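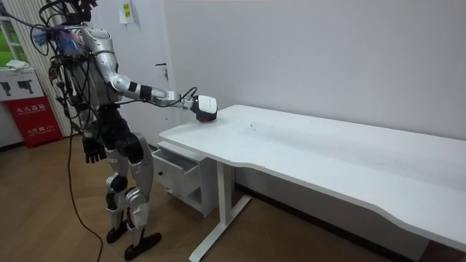
Open day at Lerance, the humanoid demo
Forum: Automation and Robotics > Visits and Events

benchvise63
Went to the Lerance open day in July and stayed for two of the humanoid sessions. There were about 40 people in mine. Natsumi Wada ran it and took questions the whole way through. The task was desk work: hand to the desktop, then the drawer underneath. In my session it opened the drawer on the second try and closed it on the first. Slow, but I didn't see anyone step in. Did anybody catch the morning run?

fekmont_owner
I was at the 10 am one. It missed the drawer twice and they restarted. I wouldn't call that ready for anything. We have a Fekmont arm at work doing the same pull all day and it doesn't miss.

benchvise63
Your arm is bolted down and the drawer is always in the same spot. Wada said they move the desk between sessions. I'd expect some misses.

fekmont_owner
Sure, but a customer doesn't care why it missed.

Ginalska
Did they say if it was autonomous or if somebody was driving it? The flyer didn't say and I couldn't get a seat.

benchvise63
I asked. The reach and the pull run on their own. An operator picks the task and can stop it.

tkoval
What's with all the cable? It's draped over the head and down the back, plus a line to the floor. I thought this was supposed to walk around.

Ginalska
Pretty normal on a development unit, in my experience. I'd want to know about battery time, though.

benchvise63
Kimie Nagano got that question in the second session. She said 67 minutes on battery in their last test, and that she wouldn't quote it for heavier work. No walking in either session I saw, only small steps to line up with the desk.

fekmont_owner
So a standing robot that opens a drawer. I drove 200 miles for that.

tkoval
I'd still go. The Henríquez open day last year was a slide show and a locked lab door.

benchvise63
Same here, I'd go again. Nagano said the next one will have the same desk with things on top to sort. Sign-up is by email and I'll post the address when I find the handout.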